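Laur Bench Guarding and Marking Kit
For small twin-arm tabletop cells
Made by Girside

We built the Laur kit after fitting out our own benches one too many times with whatever tape was left in the drawer! It brings together the floor and bench markings, the signs, the stop button bracket and the paperwork you want in place before a pair of small arms is let loose on a tabletop. If you already own the arms and a frame, this is the rest of the job, and we think it's a lovely tidy way to get there.

What's in the box
Reach marking tape, yellow and black, one roll
Corner plates for 20 mm and 30 mm aluminium profile, pack of 4
Stop button bracket with cable clip (button sold separately)
"Arms may start without warning" signs, two sizes
Hang tags for "in use", "being set up" and "do not power"
Bench logbook, 119 pages, lies flat when open
Laminated start-of-shift card

The start-of-shift card
This is the part people write to us about, and it's the part we argued over longest. It was drafted by Rimantas Sepp, who wanted everything on one side in type you can read from a standing position. The wording is as follows.

Hands out, sleeves back, hair tied.
Press the stop button, check both arms lose drive, then reset.
Hand tools off the table unless the task calls for them.
Look along every cable while each arm goes slowly to its furthest point.
First run at reduced speed.
Write your name and the time in the logbook.

You can fill in your own reduced speed on the dotted line. We left it blank on purpose, as the right figure depends on your arms, your grippers and what your own risk assessment says (and please do write one, the kit doesn't replace it).

Setting out the reach line
Run each arm out to its furthest point at slow speed with the gripper fitted, then mark the bench beyond that. Grippers get changed and people forget to measure again, so the logbook has a box for the gripper length next to the date. Where the two arms can reach the same patch of table, use the striped tape and treat it as shared ground: one arm in, the other waits, until the program has been proved at low speed.
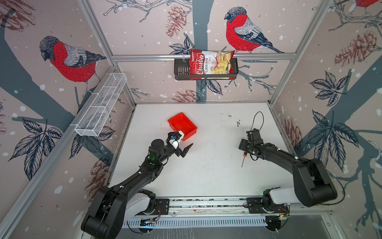

Do I still need a stop button if my arms are small and light?
Fit one anyway. A light arm can still pinch a finger or throw a part, and a button within easy reach of wherever you stand is quicker than hunting for the plug.

Works well with
Zunby cable clips, for keeping slack away from moving joints
Prireo bench lamps, which clamp to the same profile

Care
Wipe the tape and signs with a damp cloth. Solvent will lift the print. Tape on busy benches usually wants replacing after about 2,000 hours of use. The card can be wiped clean.

Details
Tape width: 19 mm
Card size: A4
Signs: self-adhesive, matt
Refills: tape, tags and logbooks available separately
New tag colours arrive in February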